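Section 4. Setting Up the Practice Kitchen

38 shares
6 comments

Before you start this section you should have the arm bolted to its base plate, the controller powered, and the Solora software installed on the shop computer (Sections 1 through 3). You do not need the real arm switched on for anything in steps 1 to 14. Leave it off, with the stop button pressed in.

The practice kitchen is a simulated room. The arm in it has the same joint limits and the same reach as the one on our bench, and it takes the same program files. Every program gets run here first. It goes to the real arm only when it has passed the checks at the end of this section.

4.1 What you need

- The shop computer, or your own machine with a separate graphics card. A laptop without one will open the kitchen but the motion stutters, and you can't judge clearances that way.
- The room file, prader_kitchen. It is on the shared drive under Tondcombe / Rooms.
- The arm file that matches the controller. The name ends in the same letter as the sticker on the controller door.
- A network cable if you plan to go on to Section 5 on the same day.

NOTE: Copy the room file to your own folder before you open it. The software saves changes as you go, and if you work from the shared copy the next person gets your room with everything shifted.

4.2 Loading the room

1. Start Solora and wait for the status line at the bottom left to read Ready.

2. Choose File, then Open Room, and pick your copy of prader_kitchen. Loading takes a minute or two the first time. After that it is quick.

3. Choose Arm, then Attach. Select the arm file. The arm comes in at the origin with all joints at zero, standing straight up.

4. Move the base to the stored position called AISLE. Do not drag it with the mouse. Dragging puts fractions into the position, and they stay there when the program is exported.

5. Open the Joints panel and press Home. The arm bends forward and the gripper comes down to working height over the aisle.

6. Set the view to Shoulder Left.

CAUTION: If the arm turns red after you press Home, the base is overlapping something. Don't clear the warning. Go back to step 4, reload the position, and try again.

Check the view before you go further. The gripper should be out in open space in front of the lower cabinets, with nothing in it. The refrigerator stands at the end of the counter run, and the corner of the island comes in at lower right. If you see the island on the left, you have loaded the mirrored room, and you need to go back to step 2 and choose the other file.
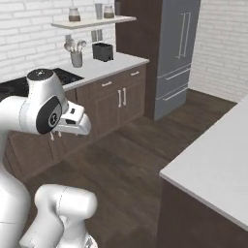

Madhu Shakya
Workshop lead, Tondcombe Shared Workshop

The toaster and the utensil holder on the back counter are both set as fixed objects when the room loads. The arm will stop against them but can't push them. That is fine for reach tests. For anything that involves picking up, you have to free the object first, and steps 7 to 10 cover that.

4.3 Freeing objects

7. Click the object once. Its name appears in the right-hand panel.

8. Change Type from Fixed to Free.

9. Enter a mass in grams. The jars on the wall shelf have no mass stored, and the software fills in 1 if you leave the box blank. A jar that weighs one gram will jump off the shelf the first time the gripper brushes it. We use 940 for a full jar. Weigh your own if you are going to match the program to a real one.

10. Press Settle. The software drops the object the last little bit onto whatever it rests on. If it keeps trembling after you press Settle, raise it by one notch with the arrow key and press Settle again.

NOTE: Free only what you need. Every free object slows the simulation, and with the whole shelf freed the clock runs behind and the gripper timing is off.

Leave the cabinet doors, drawers and refrigerator locked for now. They have hinges and slides in the file, but the door program is in Section 7 and it needs different settings for the fingers.

4.4 Setting the speed limits

11. Open Limits. Set the joint speed to Slow for all joints. The box at the top changes them together, or you can do them one at a time.

12. Set the gripper force to 2. The scale is the software's own and has no unit. On the real gripper this setting will hold an empty plastic cup without denting it.

13. Turn on Stop on Contact. It is off by default in every new session, including ones where you had it on the last time.

14. Save the session with your initials and the name of the task. Please don't use "test" or "test2". There are a great many of those on the drive already.

CAUTION: The limits you set here are exported with the program. If you raise the joint speed in the simulator to save time and forget to put it back, the real arm will run at that speed. We have had one broken lamp this way. Set the limits, then leave them alone.

4.5 First motion check

Run this check each time you load the room, even if nothing has changed.

15. In the Programs list, choose reach_check and press Play. The arm moves through seven points: one over the aisle, two toward the counter, two toward the shelf, one toward the island, and back to Home.

16. Watch the elbow as well as the gripper. Most collisions in this room happen at the elbow on the way to the island, and it is easy to miss them when your eyes are on the fingers.

17. When the run ends, open the log. A clean run has 2,155 lines and the last one reads DONE. A shorter log means the run stopped early, even if the arm got back to Home and looks all right. Scroll up to find the line that begins with STOP.

18. Change the view to Top and play it again. Look for the gap between the arm and the island edge. You want a hand's width at the narrowest point.

If the log shows a stop at the shelf, the base is usually turned a little. Reload AISLE and repeat from step 15.

4.6 Common problems

The arm does not appear after Attach. You are probably zoomed in past it. Press Fit. If it still isn't there, the arm file and the software version don't match – see the list taped inside the controller door.

The gripper closes but the object slides out. Check the mass first, then the finger surface. The finger surface should be set to Rubber. New sessions open with it set to Smooth.

The arm reaches a point in the simulator that the real one can't. The cable bundle isn't modeled. On the real arm it runs along the outside of the forearm and takes up part of the wrist rotation. Keep wrist rotation inside the green band in the Joints panel and this won't come up.

Objects fall through the counter. The room was opened from the older file. Delete your copy and take a new one from the drive.

The view is black. Turn off the second monitor, restart Solora, and turn the monitor back on. Omprakash Katiyar has reported this to the software people and we are waiting for a fix.

4.7 Before you move to the real arm

Have the following done and written in the binder:

- A clean reach_check log, printed, with the session name on it
- Three runs of your own program with Stop on Contact turned on and no stops
- Joint speed at Slow and gripper force noted
- The name of the second person who will stand at the stop button

The binder is on the shelf over the Atinga drill press. If the log sheet is full, blank ones are in the back pocket.

CAUTION: The practice kitchen has no people in it. A program that runs clean in the simulator has not been checked against someone walking through the work area. The floor tape and the second person are required for every run on the real arm, including repeat runs of a program that was approved earlier.

Close the session with File, then Close Room, before you shut down the computer. If you switch off with the room open, the next start runs a repair that can't be skipped.

Section revised April 15, 2023. Go on to Section 5, Connecting the Controller.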